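Short Fiction | Small Towns

The Week of the Casseroles

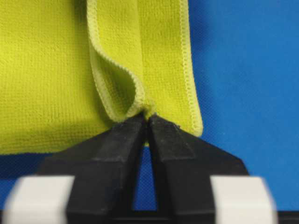 By Sunday the church hall in Stutville had taken in so much food for the Ocampo family that Jennylyn Lumanlan had to start turning people away at the door, and she was not a woman who liked turning anybody away from anything. She had 6 freezers' worth of friends, as her late husband used to say, and every one of them had made lasagna.

The boy had been missing for three days by then. His name was Dolon, after a grandfather, and he was nineteen and quiet and had a job stacking feed at the co-op, and if you had asked anyone in town the week before they would have told you he was fine (and they would have meant it, too).

"Go home, Ramil," Jennylyn told the reporter, who had been sitting by the coffee urn since breakfast with his notebook shut. "You look worse than the sheriff."

Ramil Yap said he would go in a minute. He had covered Stutville long enough to have written up this boy's spelling bee, and he kept thinking of that photograph, the big ears and the borrowed tie.

Then the phone rang in the kitchen, and Esperanza Benítez got to it first. She listened for a long while with her hand flat on the counter — longer than anybody could stand.

"He's at his aunt's," she said. "He's been sleeping in her garage. He's cold and he's sorry and he wants his mother."

Jennylyn sat down on a folding chair and cried into her apron. When she was done she got up, wrapped the biggest lasagna in two towels, and handed Ramil the keys to her car.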